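Unit 4: Ceilings and general light in large rooms
Handout for the Friday group, prepared by Raimonds Ramanauskas

In the last unit we spoke about daylight. Now we look at artificial light that comes from the ceiling, and mostly at panels set in a regular grid. Please read these notes before the visit to the Istton hall in April.

1. The colour of the ceiling

A white ceiling sends a part of the light back into the room. A black ceiling takes most of it. Pipes and cables are then harder to notice, but the lamps look brighter against the dark ground. This contrast can make the eyes tired, above all when a person works with the head lifted.

2. The grid

On the plan the panels are equal and the rows are parallel. A person standing in the room sees it differently: the far panels become small and the rows seem to meet. When you draw a ceiling in perspective, fix the vanishing point first and put the panels in afterwards. Liesl Trummer marked many drawings last year where the panels kept the same size up to the back wall.

3. How much light

For our exercise we take 700 lux on the work table. Measure at table height, once directly under a panel and once between 2 panels. Write both values in your sheet. If the difference is large, the spacing is too wide for the height of the room - or one panel is weak.

4. Homework

Draw the ceiling of the Lyimo room, seen from one corner. The list of 171 panels is in the folder. Use a soft pencil for the dark ground and leave the paper white for the lamps.
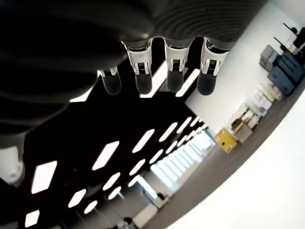

Should the panels be drawn before the dark ground is filled in?

Draw the outlines of all the panels first, with a thin line, and fill the dark ground around them after that.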